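Water Service at Hospitality Events: Setting Up the Station
Speaker notes, staff training session, 30/06/2021
Presenter: Asmaa Belkadi, Guest Services, Lalcombe

Opening. Welcome participants and introduce Mélanie Lapointe, who will lead the practical portion. State that the session covers the water station only. Wine and coffee service are handled in part 7 of the manual.

Point 1. Covering the table. Lalcombe uses brown paper on all preparation tables. It is inexpensive and quick to replace, and it shows every spill at once. Remind staff that paper left in place after a spill will weaken and tear when a glass is moved across it.

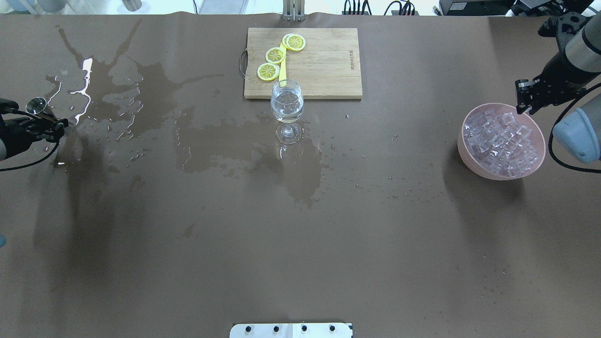
Lemon slices, ice and a glass of water on a paper-covered table.

Ask the room when they would change the paper. Allow two or three answers before continuing. The standard is to change it before any guest approaches the station. Blotting is acceptable for scattered droplets only.

Point 2. Placement. The cutting board goes at the back of the table, with the glass in front and the ice to one side. Lemon is sliced in advance into rounds and kept on the board until needed. At the Valdebenito reception we served 327 guests from 2 stations, and most delays came from lemon being cut to order.
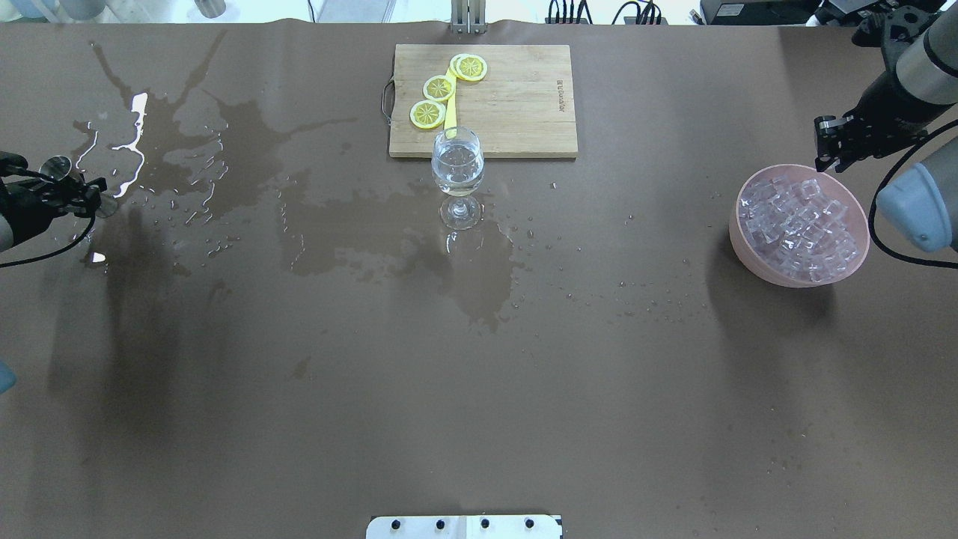
Staff should hold a stemmed glass by the stem at all times and fill it no more than halfway before adding ice. Ice added to a full glass will send water over the rim and onto the table. Use tongs or a scoop, never the glass itself, to lift ice from the bowl.

Point 3. Closing the station. Discard remaining slices and ice, wash the board by hand, and dry it upright. Wet paper goes into the general waste.

Pause for questions, then hand over to Ms. Lapointe. Practice tables are in room 106.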